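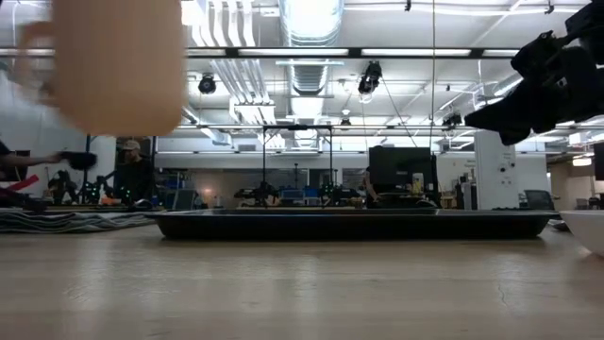
# Does a Mug Really Need a Handle?

Ask a grown-up why a mug has a handle and you will probably hear, "So you don't burn your fingers." It sounds right. But should you believe it just because a grown-up said it? Let's check.

## The burned finger story

Hot cocoa makes the side of a mug hot. The handle sticks out into the air, so it usually stays cooler. So far the story holds up.

Now think about a bowl of soup. Soup is hot too, and most soup bowls have no handle at all. In many parts of the world people drink hot tea from small cups without handles. They hold the cup near the rim, or they wait a bit. If handles were the only way to save your fingers, those people would have given up on tea long ago.

So "it keeps your fingers cool" is true, but it can't be the whole answer.

## The tipping story

Here is another idea. A handle helps you tip.

Try this with a plastic mug and some cold water, over the sink. First hold the mug by its sides and pour slowly. Then hold it by the handle and pour slowly. Which way was easier? Don't write down the answer you think I want. Write down what your hand told you.

Some kids find the handle easier. Some find it harder, and they have a point. When you lift a full mug by the handle, all the water is off to one side of your hand. The mug wants to swing down, and your wrist has to stop it. Two hands around the sides can feel much steadier. That may be why very little children often grab a mug that way, handle or no handle.

## What about bowls?

A bowl with a smooth curved side has nothing to grab, but look at the shape. It is often wide at the top and narrow at the bottom. Your fingers can slide under the curve, and the bowl rests on them.

Does a narrow bottom make a bowl tip over more easily? I have read that it does, and I have read that it doesn't matter. Both can be right. A bowl with a tiny bottom and very tall sides will wobble. A low one will mostly stay put. Push on the rim of an empty plastic bowl with one finger and find out about yours.

## What about trays?

A tray looks like the dullest thing on the table. It's flat, it's long, and it just lies there. But check the edges. Many trays have sides that slope outward and a thin rim that sticks out past them.

That rim is a sort of handle that goes all the way around. Your fingers hook under it, so you can pick the tray up without scraping your nails on the tabletop. It also makes the edge stiffer. You can test this with paper. Hold a flat sheet by one end and it flops. Fold up the long sides and it flops a lot less.

## Be careful with "the first mug ever"

When I was getting this page ready, I found one article that said handles on cups are 4000 years old. Another said they are much older. A third, from a shop called Darkelton, said that the "modern mug" was invented in 1930, and it gave no reason to think so. It did have a mug to sell.

I don't trust that last one. Before you believe a date, ask two things: who dug it up, and how do they know? People have been making cups out of clay for a very long time, and clay cups break. The oldest handle anybody has found is probably not the oldest handle anybody made.

## Test it yourself

You need a plastic mug, a measuring cup and a towel or cloth for the drips.

1. Put 200 milliliters of cold water in the mug.
2. Carry it across the kitchen by the handle.
3. Go back and carry it again, holding it by the sides.
4. Check the floor both times.
5. Do the whole thing over with your other hand.

If you only try once, you can't be sure of much. Maybe you tripped, or the dog walked by. Try it again tomorrow. If a friend gets a different answer, ask to watch how they hold the mug before you decide who is wrong.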